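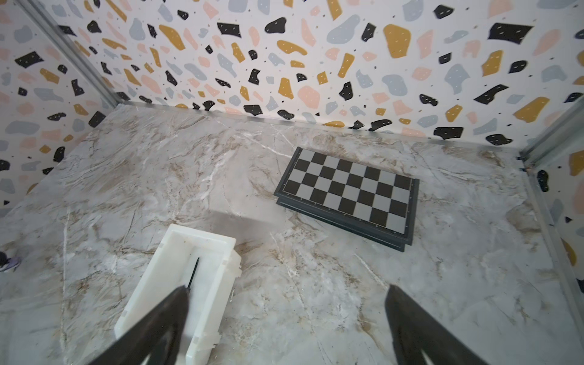
Zevcombe Tabletop Forum > Boards and Pieces > Repairs
Folding board won't lie flat, worth fixing?
9 replies, 478 views

c_lema
Posts: 137
November 2019

I have a Pustetti folding board, dark grey border, black and light grey squares. It's the case sort where the pieces go inside. When I open it out one half sits a touch higher than the other and the bishops lean. It gets used on the marble-pattern table in our hobby room at Priltthorpe and the table is level, I've had a spirit level on it both ways.

There are small metal pins or studs along the rim and I can't decide if they are meant to come out. Has anyone had one of these apart?

Chepkoech Lema

rookend
Leave the pins alone. On mine they were pressed in and I made a mess of one getting it out. Look at the underside near the fold first. Grit gets in there and holds the two halves apart.

Kruger
Disagree with rookend. Grit is easy to see and she would have seen it. More likely a hinge has pulled. Mine went the same way in July after being shut with a king lying across the fold.

c_lema
No grit, I brushed it out before posting. I have shut it on a pawn more than once.

Kruger
There you are then.

armelle_ch
I've done two of these boards for our school club. Mine had a slotted screw at each end of the fold. If yours has them, this is how I go about it:

1. Take all the pieces out and put them in a tray with sides. Any plastic box will do. Pieces roll further than you would think on a shiny table.

2. Find a flat-head screwdriver with a narrow, squared end that fills the slot from side to side. A blade that is too small will chew the slot, and then you are stuck. The one I'd pick has a long slim shaft and a decent handle, red-orange so I can find it in the bin with all the other tools.
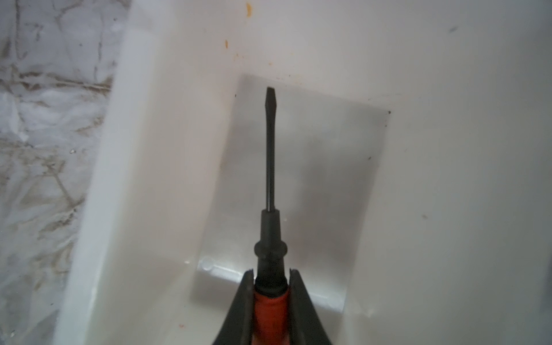 3. Open the board and lay it face down on a towel. Slacken both screws by half a turn. Don't take them out.

4. Press the two halves level with your hand and hold them there. A second person helps.

5. Nip up one screw, then the other, then go back to the first. Stop as soon as they feel snug. The case is plastic on mine and it will strip.

Armelle Chevalier

rookend
Half a turn is a lot on a small hinge. I would go a quarter and check. Otherwise fine, but if there are no screws please don't go poking at the pins with a screwdriver.

armelle_ch
A quarter did nothing on either of mine. Start with a quarter if you like, it does no harm.

c_lema
Had a proper look with a torch. There is one screw at each end, as Armelle says, and the pins are separate from them. I did a quarter turn first and it didn't shift, then went to half. One side moved down when I pressed on it. The bishops stand up now. There is still a slight ridge if you run a fingernail over the fold — I can live with that.

Kruger
The ridge will come back to bother you. I ended up buying a roll-up board for club nights and I only use the folding one at home.

rookend
Roll-up boards curl at the corners. I'd sooner have the ridge.

c_lema
I'm keeping it. The pieces go in their own tray from now on and the board gets shut empty. Thanks all.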